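Knot tying for beginners: interrupted stitches on the practice bench

If you've just started on the console at Ploststead, welcome, you're in for a treat! Knots feel fiddly for the first few evenings and then your hands simply get it. These notes are the ones we use in the August beginners' block.

Before you start
Cut your thread to 16 cm. Any longer and you'll spend the session chasing the tail. Sit down, adjust the headrest, and check both instruments open and close freely.

Step 1. Pass the needle and pull through until you have a short tail. Short is good, but leave enough to grab.

Step 2. Open the jaws wide before you go near the thread. Beginners nearly always come in half closed and nudge it away.
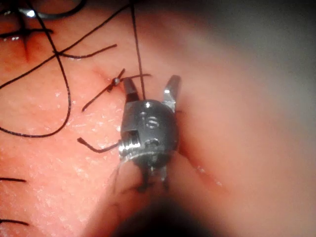
Jaws open with the thread running between them. A tied knot lies to the upper left.

Step 3. Make your loop. Keep it loose and lazy, and let the thread fall around the instrument (I love this bit). If it springs off, move closer to the tissue and try again with smaller movements.

Step 4. Bring the second instrument in, take the short tail and draw it through the loop. Lay the throw flat, then repeat in the opposite direction. 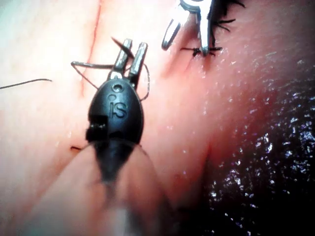
A loose loop around the jaws, second instrument coming in at the top.

Step 5. Snug it down gently. You want the edges to meet without puckering. Trim the tails and move along.

How much practice?
Try 10 knots a sitting, then have a break and a cup of tea. Around 48 in, most people stop thinking about which way the loop goes. It's a lovely moment!

Next page: running stitches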